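FOR IMMEDIATE RELEASE

Wunavico brings its snack parcels to Lernside, with more to share in every box

LERNSIDE – Wunavico, the mail-order snack company that began with a single shelf in the back of a Sandu corner grocery, is delighted to announce that its monthly sharing parcels will be available to homes and workplaces throughout Lernside from August. It has been a long time coming, and we would like to thank everyone who wrote, called or simply stopped us at the Durnus street market to ask when it would finally be their turn!

The idea behind the parcels has never changed very much. We like opening a box without quite knowing what we'll find, and we like it even more when there are other people at the table to argue over the good ones. So each month our buyers put together a mix of crackers, cakes, chips, sweets and little savory bites from bakeries and snack makers near and far, and we pack them in portions that are easy to pass around.
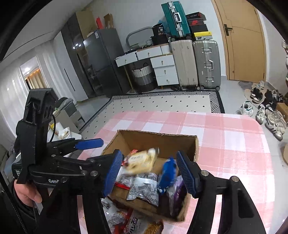 Last year we sent out 3839 parcels, and 1761 of those went to people who had never ordered from us before. Many were gifts, from grandparents to students away at college, from old neighbors to new ones, and in one lovely case from an entire bowling league to its retired scorekeeper. We read every note that comes back to us, including the ones that say there was too much licorice. (There was. We have cut back.)

To look after the Lernside orders properly, Wunavico has taken over the former dry goods store on the Durnus road, giving us 3000 square feet for packing and storage. The front room will be a small shop, open from 10 a.m. to 4 p.m., where visitors can buy single packets, pick up a parcel without paying for delivery, or sit down with a cup of tea and try something unfamiliar before taking a whole bag home.

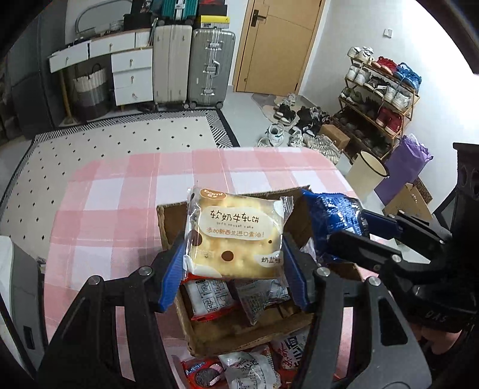

Customers can choose between the Small Table parcel, meant for two or three people, and the Long Table parcel, which suits a family gathering or an office break room. There is no contract. Parcels can be skipped, paused or sent to a different address each month, and anyone who would like to leave out nuts, dairy or gluten can say so on the order form. Our packing team will do its best with the choices on hand, and a printed ingredient sheet in English goes into every parcel – a request we heard often from parents, and one we were very glad to act on.

As a thank-you to our new neighbors, the first 30 Lernside households to order will receive a second Small Table parcel free of charge, to keep or to give away as they please. Schools, libraries and clubs planning an event are also warmly invited to get in touch, as we offer a lower price on larger orders and are always happy to talk through what might suit the crowd.

About Wunavico

Wunavico is an independent snack company based in Sandu. It packs and delivers monthly sharing parcels to homes, schools and workplaces, and runs a regular stall at the Durnus street market.

Media contact: Wunavico Press Desk, Sandu. Photographs and sample parcels are available to reporters on request.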